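From: Yichen Jin
To: narratives-methods list
Date: Friday, July 28, 2023
Subject: Re: [methods] Coding reposts in the Wumska set: duplicate or new item?

Zoila, all,

Replies inline, with the longer points at the end. I have trimmed your message where I have nothing to add.

> Zoila Cusi wrote:
>
> I have been through the May batch from Wumska and I am stuck on
> reposts. The codebook says (section 2) that "identical text carried
> by a second outlet is a duplicate and is coded once". If I follow
> that to the letter, 445 of the 1808 items drop out before anyone
> has read them.

The figure matches mine. The rule was written for wire copy, where a regional paper prints an agency text unchanged and the second printing tells us little about the paper. It was carried over to this set without anyone checking whether it fitted. I don't think it does.

> My worry is that the repost is often the thing we are trying to
> study. The piece about the grain terminal starts on a site with
> no named editor, turns up two days later on a local news page with
> a byline, and is then cited by the second site as if the local
> page had done the reporting. Under the present rule all of that
> is one line in the table.

Agreed, and the case is a good one to argue from. The text is the same at each step and the attribution is different at each step. If we are measuring what was said, one line is correct. If we are measuring how a claim acquires a respectable source, we need a line for each step and a field that links them.

> Ganeck coded every appearance separately in the earlier round,
> and their volume figures look much higher than ours as a result.
> Do we want to be comparable with them or not?

We can't be fully comparable with Ganeck whichever way we go. Their collection began from a list of outlets and ours began from a list of search terms. A shared rule on reposts would remove one difference and leave the larger one in place. I would sooner state both counts in the report, items and appearances, and let readers pick the one they need.

> Also, what do we do with translations? Xie's script matches on
> character strings, so a translated repost is always counted as
> new, even where it is sentence for sentence the same.

See point three below.

> Last thing. I would like to double-code a sample before we change
> anything. Is 200 enough?

It is enough for the common codes. It will not be enough for "source inflation", which is rare in the items I have read, and a random sample will contain so few of them that the agreement score will mean very little. I suggest drawing half at random and half from the items the script flags as matched text. The two halves must then be reported separately. Please do not pool them, as the second half is not representative of anything except itself.

Now the proposal.

One. We keep the item as the basic unit and add a second table for appearances. An item is a text. An appearance is a text at an address on a date, with whatever byline and source line it carried there. Narrative codes attach to the item. Attribution codes attach to the appearance. Most of the quarrel over the duplicate rule goes away once the two are held apart, and nothing already coded has to be thrown out.

Two. Each appearance gets a "credited to" field, filled in from what the page says and from nothing else. If the page credits nobody, the field says "none". Coders should not fill it with what they believe the true origin to be. In the pilot I found my own entries drifting on this: after reading the same text at several addresses I had begun to enter the first site I had seen it on, including where the page itself named a different one. That is inference, and it belongs in the notes column.

Three. Translations. A translated text is an appearance of the same item if the claims and their order are kept and nothing is added beyond a headline. If a paragraph is added or removed, it becomes a new item with a "derived from" link. This has to be decided by a person. Dakamik can show the two texts next to each other, which helps, but its similarity score should not be used as a threshold. On short pieces the score swings widely over the translation of a single name.

Four. Dates. We have been taking the date from the page. Several of the outlets reset this when a page is edited, which puts some reposts ahead of their own source in the timeline. I would record the page date and the collection date, and where an archived copy exists, the date of the earliest copy. Order of appearance should be claimed in the report only where the archived copies support it. Elsewhere we should say that the order is unknown. It will make some of the flow charts thinner, and I can live with that.

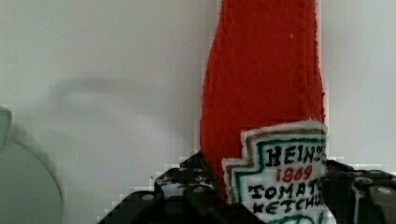
Five. Wording. The draft chapter uses "laundering" for any case of reposting. I would restrict it to chains of at least two steps in which the credited source changes and the change makes the claim look better supported than it was. A plain repost is a repost. A repost with the credit removed is a repost without credit. We have no evidence of intent for most of these, and the stronger word implies that we do. If a reviewer takes one case at random and finds an overworked local editor who copied a text from a feed, the rest of the chapter suffers for it.

Six. Images. Leave them out for now. Some appearances differ only in the picture used and I can see the argument for coding that, but we have no scheme for it and this is a poor moment to write one. Keep the page captures so that it can be done later.

On workload: the appearance table can be filled in large part from the existing captures, so it means going back over pages we already hold. The narrative codes do not need to be touched except where a translation has been counted as a separate item. Zoila, if you can send me the list of those you have come across, I will go through them by hand next week and mark the ones I would merge. I won't merge any until you have looked at them too.

Two things I have not settled and would like views on.

First, whether a text quoted in full inside a longer article is an appearance of the quoted item, or only a citation. My leaning is towards appearance if the quotation is complete and citation if it is partial, but "complete" is awkward where the headline is dropped.

Second, whether social media posts that carry only a headline and a link should be in the appearance table at all. Ganeck include them. They would swamp everything else in ours, and we collected them unevenly, with good coverage for some outlets and almost none for others. I would leave them out and say so in the methods section.

I have put the revised section 2 in the shared folder, with the old text kept below it for comparison. Please comment in the file on points of wording and on the list if you disagree with the approach.

Yichen

--
To leave this list, send a blank message with the subject "unsubscribe" to the list address.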